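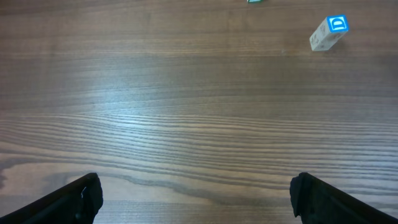
Should a town the size of Grendeo keep electing its council at large?

I think it should move to districts, and I think the change should be on the ballot before the next council race.

The way it works now, every voter in town picks from the same list and the top five finishers get seats. It sounds fair when you first hear it. Everyone gets a say in every seat. In practice the people who win tend to live in the same part of town, the streets uphill from the old Golard mill, where turnout is high and where people have the time and money to run. Four of the five members we have today live up there. The fifth, Natanael Coutinho, lives two streets over.

I don't say this to knock them. I've voted for three of them, including Coutinho twice. But when the bus stop on Teixeira Avenue lost its shelter last January, it took until summer for the matter to reach an agenda, and the person who got it there was Gleice Mendonça, who rides that bus and holds no office at all. She collected over 200 signatures outside the grocery store. A council member who had to win votes on Teixeira Avenue would have heard about it the first week.

The other problem is cost. To run at large you have to reach the whole town, and that means mail, signs and a lot of evenings. Heloísa Bastos ran last time and told me she spent most of her money on one mailing. She lost by 60 votes. In a district race she could have knocked on every door herself. 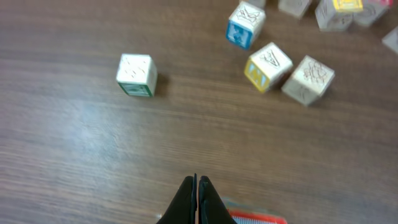

There are fair arguments on the other side. Ikechukwu Iyamu made the best of them at the library forum. He said districts turn members into agents for their own block, and that a council full of agents trades favors. You vote for my sidewalk, I'll vote for your drainage ditch. I grew up in a city with wards and I saw some of that. I would still take it over what we have. The trading happens now too, only the east side isn't part of it.

He also said that with a small district you could get a race with one candidate, or none. That could happen. We had six people running for five seats last time, so it isn't as though at-large voting has given us a crowd to choose from.

Then there is the question of who draws the lines. The council shouldn't. Solange Rangel, our former town clerk, has suggested a panel picked by lot from the voter roll, with public meetings and a map that has to be redone after each census. I'd support that. I would add one rule, that the mill neighborhood can't be split — it has been treated as leftover land long enough.

A mixed plan is possible as well, with three district seats and two at large. It's more complicated to explain, and I'd rather have five districts, but I would vote for it.

Under our charter it takes 500 valid signatures to put an amendment on the ballot. The petition is at the front desk of the library and at the hardware store, and you have to be registered at your current address for your name to count. If you moved this year, update that first.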